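Keeping the rules short: Amado Mangubat on bench practice

Amado Mangubat wrote most of the working rules for the manipulation benches at Clukari, a small company that trains robot arms on household tasks. The rules fit on 3 printed pages. An earlier version ran to 38, and he says he would not go back to it.

"People signed the long one and put it in a drawer," he said when we spoke on June 15, 2022. "I asked a new operator what it said about stopping the arm, and she had to go look for it. So we started over."

The short version opens with the work surface. Before a session starts, the operator writes down which objects are in play and where each one begins. Anything that is not on the list comes off the tray. Mangubat is strict on this point, more so than on things that visitors tend to ask him about, such as speed.

"Speed is set in the software and I can check it from my desk. I can't check from my desk whether somebody left a pen next to the tray."

The kitchen bench is the one he uses to teach the rules. It has a real sink and faucet, and he wanted it that way.

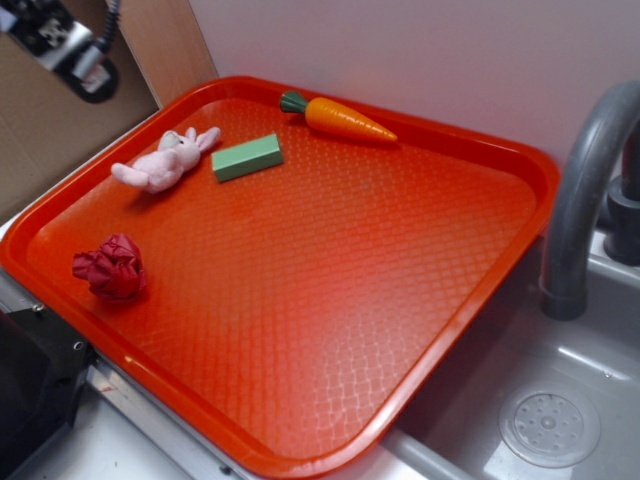
Tray, soft toy, green block, toy carrot and red cloth at the kitchen bench.

"A sink has an edge, and it has a spout hanging over it," he said. "If you train on a bare table, you write rules for a bare table. Then you go into a kitchen and the first thing you do is hit the faucet."

The rule for fixtures is that the operator moves the arm by hand along the full path once, slowly, before any automatic run. If the tray is shifted, the slow pass is done again. Some operators have complained about the time. Mangubat has heard the complaint and left the rule alone.

Object choice has its own paragraph. Each set must mix soft things with firm ones, and nothing in it may be sharp, breakable or small enough to vanish down a drain. He took part of that wording from Salov, a supplier he worked for earlier, where the concern was product damage.

"Soft items are harder to write rules for. With a block, you can say what a good grasp is. With cloth, two people will argue over it all afternoon, so we wrote down that the operator decides and makes a note."

I asked about hands. The rule is plain: the operator says "clear" out loud and waits for the second person to repeat it before the arm moves on its own. Operators working alone may guide the arm but may not start an automatic run.
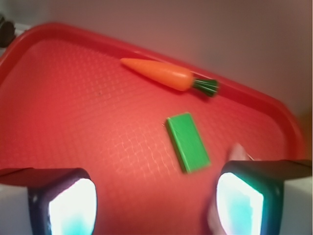 "It feels silly for the first week," Mangubat said. "You're saying 'clear' to someone who is sitting right there. I don't mind if it feels silly."

Wrist cameras get a line of their own. The lens is wiped at the start of each session, and the operator looks at one saved picture before going on. Clukari once kept 3000 clips from a smudged lens and threw them all away. That was in October, and the line was added the same week.

He is less sure about failed grasps. At present they are kept and labeled, with no limit on how many tries an operator may make. Cunha, a partner lab, stops after 8 and resets the objects.

"I think they may be right," he said. "Our people get stubborn – I do too – and the later tries all look the same. We'll probably test it at the Flusine site first."

The rules are reviewed whenever someone breaks one. Mangubat sits down with the operator and asks whether the rule was unclear or just a nuisance, and both answers go in the log. Two lines have been removed that way. One told operators what shoes to wear, and the other covered a cart the company no longer owns.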